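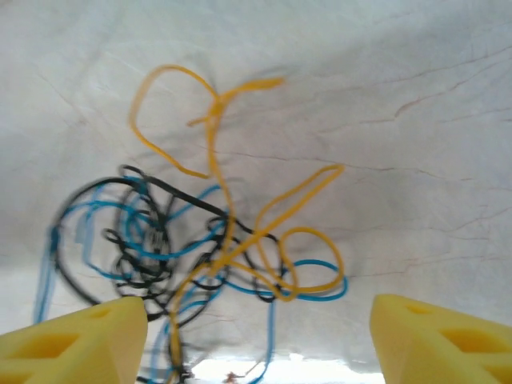 About > Who We Are

Company

Dratix sells cable, connectors and small electrical parts to repair shops, schools and anyone else who needs them. We opened in Cirnley with a single counter and a stockroom behind it. In January we added a second branch in Plalbridge, so there are now two places to pick up an order.

The catalog lists 923 items. Most are kept on the shelf – the rest come from our suppliers and usually take a few days. Hookup wire is sold by the foot or on spools of 100 and 500 feet. We cut to length at the counter and don't charge for cutting.

The company is owned by the Chettiar family, who also handle the buying. Trade accounts are open to any registered business. Schools can order on a purchase order and pay at the end of the month. Returns go to the Cirnley branch, with the receipt.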